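About us

Ternidley is a small school of home care. We teach people how to look after a house: making a bed, folding clothes, putting a room in order. It was started by Consuelo Sotelo, who worked for many years in a family hotel in Cáceres, and by her cousin Fredy Castaño, who came from a laundry.

In the beginning we had one room and 58 students. The first bed was a loan from a neighbour. Since then we have taught more than 1,000 people, and many of them have sent us a brother, a daughter or a colleague afterwards.

Our students are not all the same. Some want to work in hotels or in home support. Others have just moved out from their parents and never learned to fold a fitted sheet. We are happy with both kinds, and they learn in the same group.

What we practise

The bed comes first. We use coloured sheets for practice, as the eye finds the wrinkles more easily than on white. After the bed we go to the cloths and the shirts, first flat on the mattress and later in the air, holding the fabric up and letting it fall straight before the first fold.

Blue cloth and green sheet
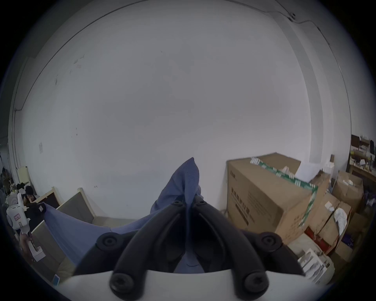
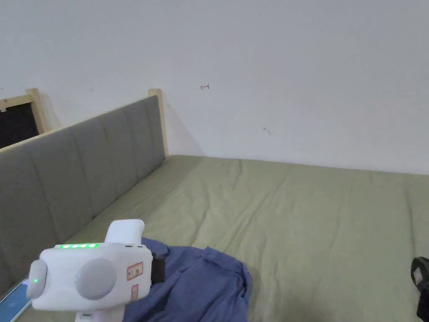
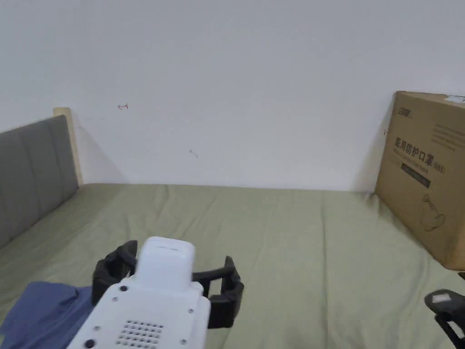
Fredy teaches the folding and Consuelo the beds, and they do not agree about pillows. Fredy wants them flat, Consuelo wants them standing. You will learn the two ways and then you may choose.

A course takes six weeks, with morning or evening groups. The evening group begins at 6:30 pm and we ask you to be on time, because the first exercise is done in pairs. You do not need to bring anything. Please wear clothes in which you can kneel and stretch.

Our booklet

Consuelo wrote a booklet with the name Reltik, which explains every fold of the course in simple words. We printed 2,000 copies and some are still left at the front desk. Students receive it free on the first evening. It is also available in Spanish.

If you would like to visit before you enrol, please write to us and we will find a time. There is tea in the kitchen, and the door on the side street is the right one.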